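Search this book Search

Chapter 7
Springs, Loops and Stretch

Pick up a rubber band and pull. You can feel it pull back, and the harder you pull, the harder it fights you! That tug is what this whole chapter is made of. By the end of it you'll be able to predict how far a band will stretch before you touch it, and you'll know why your prediction goes wrong when you push the band too far.

We have a soft spot for this chapter. Jarmila Jelínek taught it for years at the Getedmont school with nothing more than a ruler, a hook and a drawer of odds and ends, and most of the activities that follow are hers. Her students once tested every stretchy thing they could find in the building one Thursday and filled 40 pages of a notebook with the results (we borrow from that notebook in Section 7.4, smudges and all).

You'll meet two kinds of stretchy object over and over. The first is the flat elastic band, where the material itself gets longer. The second is the coil, such as a spiral keychain. A coil is sneakier. When you pull it gently, the plastic hardly lengthens at all; it twists a little along its whole length, the turns open up, and the coil as a whole grows. Same tug on your fingers, very different story inside.

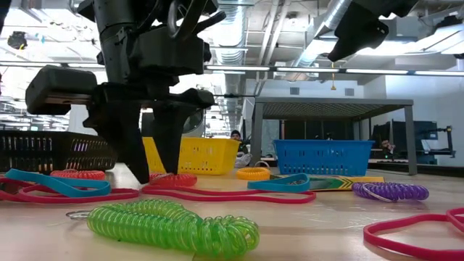 7.1 Sorting before you measure

Before anyone reaches for a ruler, spread your collection out on a table and sort it. Coils in one group, flat bands in another. Color is handy for labels, so write "green coil" or "teal band" at the top of a column and stick with that name for the rest of the chapter. If a coil has a metal key ring on the end, leave it on and hang your weights from it, but measure only the coil.

Now make a guess. Which one will stretch the farthest under the same weight? A big coil with wide loops, or a small tight one? A long thin loop of elastic, or the same loop folded double? Write your guesses down in pen. Ľubomír Hrubý, who drew the graphs for this book, got three of his wrong and was delighted, and you may well be too.

Words to know: elastic, coil, load, extension, natural length

The natural length is the length of an object with no load on it. Lay the band or coil down without pulling, let it settle, and measure from end to end.

Back to top
Contact Rivera Schoolbooks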